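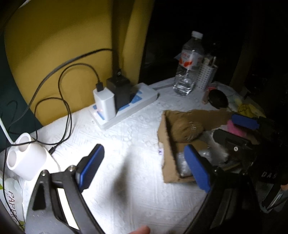 An open cardboard box on a cloth-covered table, with a knitted glove and bubble wrap inside.

Sellers Should Say What Stays

The standard listing for a single-family home in Romham tells a buyer a good deal about the countertops and very little about what will be in the house on the day the keys change hands. Acreage, bedroom count and the direction of the views are given with care. The refrigerator, the window blinds, the propane tank and the shelving in the garage are left to be settled later, often in the last week before closing, when both parties are tired and neither wishes to reopen the price.

It is the position of this column that a written schedule of included and excluded items should accompany every residential listing from the first day it is offered. The Clenden Property Exchange has permitted such schedules for several years as an optional attachment. It should now require them.

The present practice rests on a distinction between fixtures and personal property that is familiar to lawyers and to almost no one else. A bookcase screwed to the wall generally passes with the house. The same bookcase standing on its feet does not. Buyers who tour a home see a furnished room and form their offer accordingly, while sellers regard many of the same objects as already packed. Each side acts in good faith, and the disagreement comes to light at the final walk-through, commonly late on a Friday afternoon with a moving truck in the driveway.

The sums involved are seldom large. A washer and dryer may be valued at $900, and a set of fitted blinds at less. Yet disputes of this size delay closings, and a delayed closing can cost a household its rate lock or an additional month of rent. Agents end up paying for appliances out of their commissions in order to keep a sale together. That is a poor way to run a market.

Objections have been raised by the brokerages, and they deserve a fair answer. The first is that a schedule adds paperwork to a process already burdened with it. The optional form is a single page listing 40 common items, with space for additions. A seller who knows the house can complete it in 12 minutes at the kitchen table. The second is that sellers may not have decided, at the time of listing, what they intend to take. The form allows for this. An item may be marked as undecided, and a buyer who sees that mark is at least on notice to ask.

A third objection is more serious. Tastus Realty, which handles many of the older properties along Inthanon Road, has argued that a mandatory schedule would expose sellers to claims over trivial errors, such as a garden hose listed and then removed. We would support a threshold below which no claim could be brought, and $70 seems a reasonable figure. The purpose of the rule is to inform buyers, and it should be drafted with that purpose in view.

Outbuildings require particular attention. Rural parcels are frequently sold with sheds, workshops and well houses whose contents are never mentioned in writing. Pumps, pressure tanks and generators may be essential to the use of the property, and a buyer moving from town may not know to ask about them. The form should carry a separate section for such equipment, including whether any of it is leased.

The Exchange will review its listing rules in May. Members who favor the change should submit their comments in writing before that review and should attach, where their clients permit, examples of schedules already in use.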